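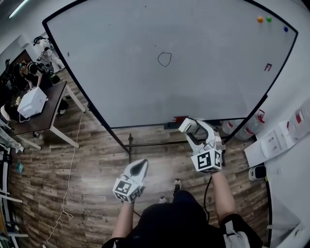
Day 30 of the Umska campaign

Played through lunch and again after dinner. I told myself I'd stop at 1140 trophies, and I'm sitting at 1140 trophies, so for once I kept my word.

The big thing in the game this month is the Lockwood deck. Everybody in the guild chat swears by it. Two walls up front, the Trernby Archer behind, and a healer that wakes up on turn four. According to chat it can't lose to anything under a legendary. I've now lost with it six times, and only one of those had a legendary on the other side. When I said so, I was told my runes were wrong. My runes are the ones from their own guide.

My guess is the deck wins for people whose cards are already maxed, and so would a deck of ten goats. Mine are level 7 and the Archer dies to the first splash hit. Her card text says "rarely misses." I watched her miss three times in one match this afternoon. The game doesn't show hit rates anywhere, so I have only my own bad mood to go on, but I'd like to know what they mean by rarely.

Also spent 500 gems on the Ostia chest. I knew better. The banner shows the Ostia Sea Witch taking up half the screen, and the small print says "chance of" in gray letters on a slightly darker gray. I got two commons I already had, a rare shield, and a pile of dust. The dust is supposed to be the consolation. It takes 10 piles to make one upgrade, and the upgrade is for rares only.

The shield may be decent. It reflects damage for one turn, and if I drop it on turn three, just before the other guy's heavy card comes out, it ought to buy the healer her extra turn. Tried it twice. First match the opponent held his heavy card back, second match it worked and I won with one wall standing. I'm not calling that proof. He could have been half asleep, or a bot, which I suspect of a lot of the players with no guild badge.

There's a balance patch coming and the notes say the walls will be "adjusted." Last time they adjusted something it was my old frost deck, and I had to dismantle it for parts. So I'm not upgrading the walls until I see the numbers, whatever chat says about how safe they are.

Plan for tomorrow: swap the Archer out for the Marsh Twins, keep the shield, play the free matches only. No chests. The Sea Witch banner has a countdown on it, and I fully expect it to start over when it hits zero - the last one did.

Gems left: 30.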